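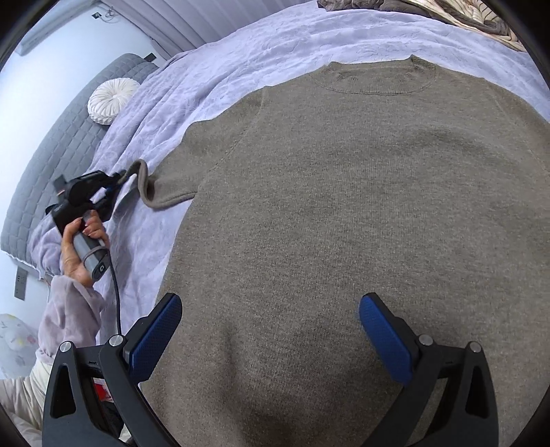 Parts listings for older tractors ought to say plainly who made the part. Most of them don't, and buyers have put up with it for too long.

I run two tractors from the seventies on a small place outside Kolbridge. Neither is worth much. Both work most weeks, and both need parts that the original maker stopped supplying years ago. So I buy replacements like everyone else, and I have no complaint about replacements as such. The Promex water pump on the older one has done 12 years. I've had genuine old stock seals that had gone hard in the packet and leaked the same afternoon.

My complaint is with the words. "OE quality" can mean anything. "Quality replacement" means even less. Last November I ordered a lift pump from Rultorport, listed under the original part number with a drawing of the original part. What came was a plain box with no name on it and a casting that needed a file before the bolts would go through. It lasted five weeks. When I rang, the man on the phone was polite and sent another, but he couldn't tell me whose it was. He sold the thing and he didn't know.

The usual defence is that sellers change supplier as stock comes and goes, and can't rewrite the page each time. I don't accept that. Tefera puts the maker's name beside every filter and bearing it sells, and where there are two makers it lists both, at two prices. I paid £14 more for the better clutch cable last spring and was glad of the choice. Somebody with a show tractor that does two rallies a year might well take the cheaper one, and they'd be right to.

There is also the matter of part numbers. A number should mean the part fits without work. If a bracket has to be opened out, or the thread is metric where the old one wasn't, put that in the listing — one line would do it. Sellers know about these things from the returns. At present each buyer finds out alone, usually late on a Friday with the tractor in bits and rain forecast.

I would pay a bit more to a firm that did this, and I think plenty of others would too. Until then I ask before I order: who made it, and has anyone sent one back? If they can't answer the first question, I ring somebody else.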